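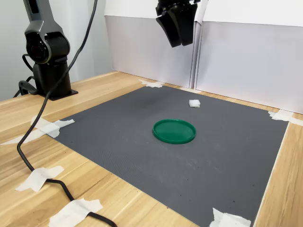

Buy the bigger size and cut it yourself, wrote Hiu-tung Chu when I asked for advice on a mat for my work table. I followed this advice only by half. I bought the bigger size, which is 100 by 60 cm, and I have not cut it yet.

The mat is the Atura work mat in grey. I ordered it from Van Rooij, and it came rolled in a tube. At first it did not want to lie down. I put books on the corners and left it overnight, and in the morning three corners were good. The fourth one needed two more nights. The product page says "lies flat immediately", so for this I take away a point.

My table has a light wooden top, and the wood is soft. Before the mat, every small screw that I dropped left its mark. Now I drop the same screws and I do not worry. The surface has a fine texture all over. Small parts do not roll far on it, and I can pick up a washer without using my nail, as I must do on the bare wood. The matte surface is also kind to the eyes. I tried a shiny one earlier, from Adidach, and under a strong lamp it was not pleasant to work on. I gave it away.

There was a smell of rubber in the first week. With the window open it was acceptable, but I would not unroll this mat in a bedroom.

Price: fair, I think. Van Rooij shows 697 ratings for it and most of them are good. The bad ones speak mainly of the smell and of slow delivery. Mine was on time.

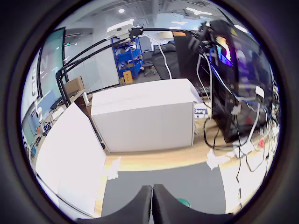

And does it slide when you lean on it, Floor Van Beek wanted to know under my earlier post on work tables. On my table it does not. I press quite hard when I use a hand drill on small pieces, and the mat stays where I put it. If there is dust under it, then it moves a little – wipe the table first. I cannot say how it behaves on glass, as I do not have a glass table.

She also asked about cables, and there I have a complaint. The same mat is sold in a version with cable clips from Pokstead on the long side, but the clips are too narrow for a normal power cable. I tried them at a friend's place and the cable jumped out each time. So I took the plain version, and I hold my cables with white masking tape. It is not beautiful, but it costs nearly nothing and I can change the route in one minute. The tape comes off the wood without glue remaining. I do not leave it longer than a few weeks, to be safe.

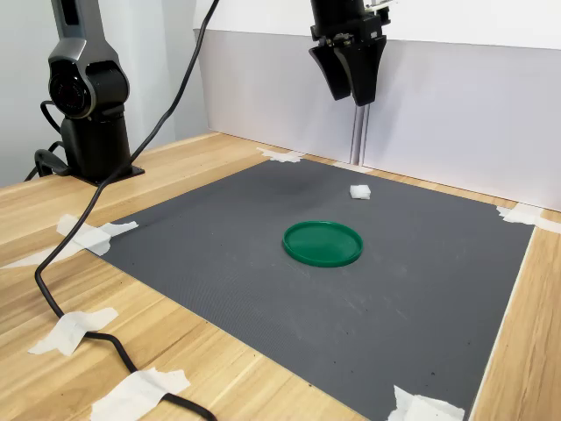
Cleaning is the part where I expected more. A grey mat should hide dirt, and dust from sanding it hides well, but scuff marks and small light specks stay visible on this surface. A damp cloth with a drop of washing-up liquid takes away the most of it. Grease is harder, as the texture holds it. I scrubbed one spot with an old toothbrush for roughly 15 minutes and I still found it darker afterwards. Do not use alcohol. I tried it on the underside and it became sticky.

I also put a hot mug on it by mistake. It left no ring.

For a kitchen table where you also eat, I would look for something smoother. For a table that is only for work I would take this one again, in the same size, and in March I will order a second for my brother, who repairs radios.

Good: stays in place, protects soft wood, no reflections.
Less good: the smell, the slow corner, grease.

My mark is four out of five.

Posted February 1, 2025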